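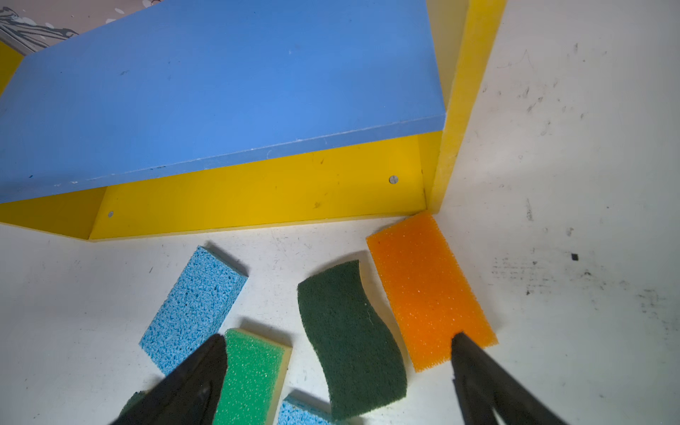
Module 3131: Paint and Surface Preparation
Handout 4 – Repainting previously painted wood

Tutor: Valentin Picard, Lamont workshop, ground floor

Read this before the January practical. Handout 3 dealt with bare timber. This one deals with timber that already has a coat on it, where most of the work is deciding how much of the old paint can stay.

1. Assessing the old coat

Press a strip of masking tape down firmly and pull it off sharply. If paint comes away with it, the coat has lost its grip in that area and has to be taken back to something sound. Do this in several places, always including an outside corner and a piece of end grain.

Old paint of unknown age may contain lead. Do not dry sand it. Use a test kit first and write the result on your job sheet.

Chips and scuffs in a coat that is otherwise sound do not call for stripping. Feather the edges of each chip until you can't feel a step with a fingertip, then spot prime.

2. Cleaning

Clean before you abrade. Sanding a greasy surface pushes the grease into the scratches and the new coat will cissing – small craters where the paint pulls back from the wood. Wash with sugar soap mixed to the strength on the packet, working from the bottom up, then rinse twice with clean water. Leave overnight.
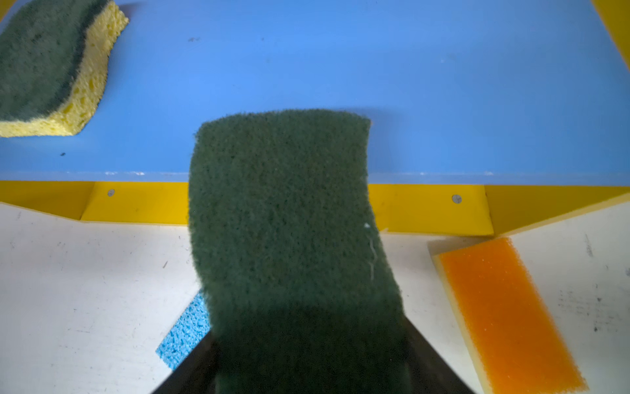
Mouldings and inside corners hold more dirt than flat areas and are usually rinsed badly. Go over them again with a damp cloth before you leave them to dry.

3. Abrading

The aim is an even, dull surface. Grades used on this module:

80 – levelling runs and the edges of chips
150 – general keying before primer or undercoat

Sand with the grain where it shows. Ease sharp edges slightly, as paint draws away from them while it dries and leaves a thin line that wears through early. Vacuum, then wipe down.

4. Filling and priming

Screw heads set below the surface can be filled if the piece will never be taken apart. Otherwise leave them clear. Spot prime bare wood and filler, let it dry, and check the repair with a lamp held low to one side.

For the practical

Bring your job sheet, a dust mask and old clothes. Bench numbers go up to 21 and the list is by the door. The Plullberg group starts at 9.30, the Flolisen group at 1.15.

Next handout: undercoats and brush technique.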